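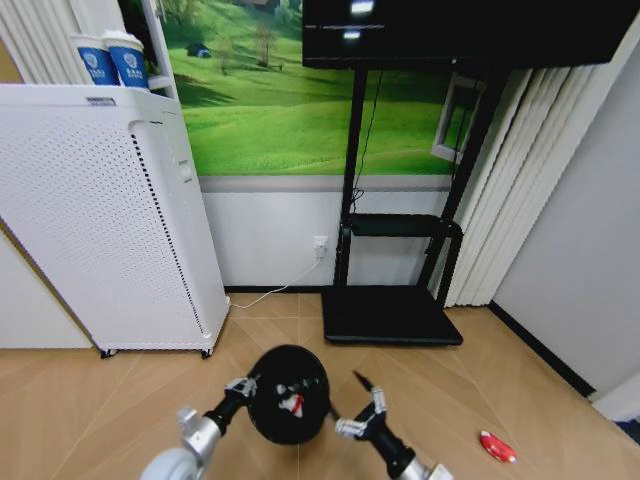 Ilango Venkataraman objected in last year's session that the word "replaced" hides most of what happens on a site after automation. In his view the job title stays on the payroll while the work under it is swapped out piece by piece, and the people doing it are the last to be asked which pieces. These notes take that objection as the starting point.

Unit 6. Task allocation after automation

6.1 Terms

Job: the set of tasks assigned to one person under one title.
Task: a unit of work with a start state, an end state and a check.
Residual task: a task left with a person after the tasks next to it have been automated.
Exception: any case the machine stops on, skips or hands over.

Handling work is the standard case in this unit: picking up, turning, placing and putting away objects of different shapes. A helmet is a useful object to think with. It is round, it has no handle, and a two-armed machine has to bring both grippers to it from opposite sides. A person does the same thing without planning it. The difference matters for staffing, as the planning has to be done by someone, and it becomes a task of its own.

6.2 Case: Callby

Callby runs a returns site at Gollstead. Before the change, 161 people worked in handling. Each one received, inspected, sorted and shelved. After the change, sorting and shelving of rigid items went to machines supplied by Giltinent. Inspection stayed with people.

The site logged 3,368 exceptions in the first quarter of operation. Of these, 1,502 were cleared by a handler on the floor with no call to a technician. The handlers had been given no time allowance for this work. It appeared in the records as idle time, and it lowered the individual rates that the bonus was computed from.

Points to note:

- The exceptions were not spread evenly. Soft goods and items in torn packaging made up the larger share.
- Handlers near the machines picked up the clearing work by position, not by assignment.
- The bonus formula was corrected in December, after the shift leads brought their own tally to management.

6.3 Effects on the remaining work

Pace. The person now waits for the machine or is waited for. Both are reported as tiring, for different reasons.

Skill. Sorting by hand taught new staff the product range. With sorting gone, inspection errors among new hires went up, and Callby added up to 14 days of paired work to the induction.

Contact. Two people shelving together can talk. One person watching two cells generally can't.

Authority. Who may stop the machine, and who must explain the stop afterward? Write these down as separate questions - at Gollstead they had different answers on the day shift and the night shift.

6.4 Method: the Lysenko sheet

The Lysenko sheet has one row per task and five columns: who did it before, who does it now, who checks it, who clears the exception, and where the time is booked. Fill it in on the floor with the people who do the work. A blank in column four or five usually marks a residual task that has been missed.

Reading for Unit 7: handout on shift design, sections 2 and 3. Bring one completed sheet from your own workplace, with names removed.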